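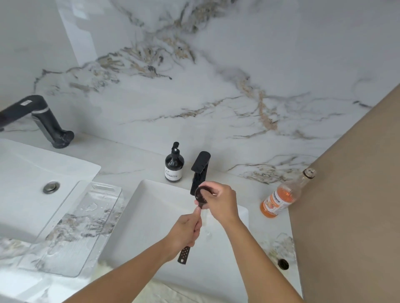 My grandmother owned one dishpan, one rag and a bar of soap the color of old teeth, and with these she washed up after a household of ten. I own two sinks. They came with the apartment on Steinbach Street, side by side in white marble, and the rental listing called them "his and hers," as though couples everywhere were longing to rinse things simultaneously without speaking. Each has its own matte black faucet. What the second one really gives you is somewhere to put whatever you didn't feel like washing in the first. A clear board can lean over the front of it, streaming with droplets, for as long as a person's conscience allows, while some small dark cup or scoop gets all the attention next door.

I should admit that I used to be a dishwasher man. Then the machine in our last place, a Trornon, died in January with a full load inside, and the repair firm in Damudbridge offered a visit in 30 days. By the time they called back I had opinions about brushes.

Small things are the trouble. A plate is honest work: two sides and you're finished. A scoop has an inside, an outside, a rim and a place where the handle joins on, and that joint holds coffee the way a beach towel holds sand. Anything with little holes in it is worse. You can run water through them from the front, turn the thing over, run it from the back, and still find one hole that has decided to stay shut. I keep a wooden toothpick for this. My wife keeps a list of things I have bought with holes in them.

For professional advice I went to Tahmineh Tehrani, who ran the kitchen at the Cusside Hotel for 10 years and now teaches evening classes in what the brochure calls household craft. She watched me wash a ladle and asked if I was angry at it.

Her method is dull and I have adopted all of it. Glasses go first, in the cleanest water. Scoops and measuring cups get held by the rim, so your fingers stay out of the part you're cleaning. Nothing soaks overnight. "Soaking is just not washing, with water," she told me, and wrote it on the board.

She is firm about marble, too. Orange juice, vinegar and wine all leave dull marks on it if they sit, and the people who sell you the countertop tend to bring this up after the check clears. Ours cost somebody about 3,000 dollars, according to the landlord, who mentions it whenever he visits. I wipe it down in his presence with what I hope looks like devotion.

The landlord has since offered to put in a dishwasher. It would mean giving up the cabinet under the left sink, where we keep the bags full of other bags. We've asked for time to think.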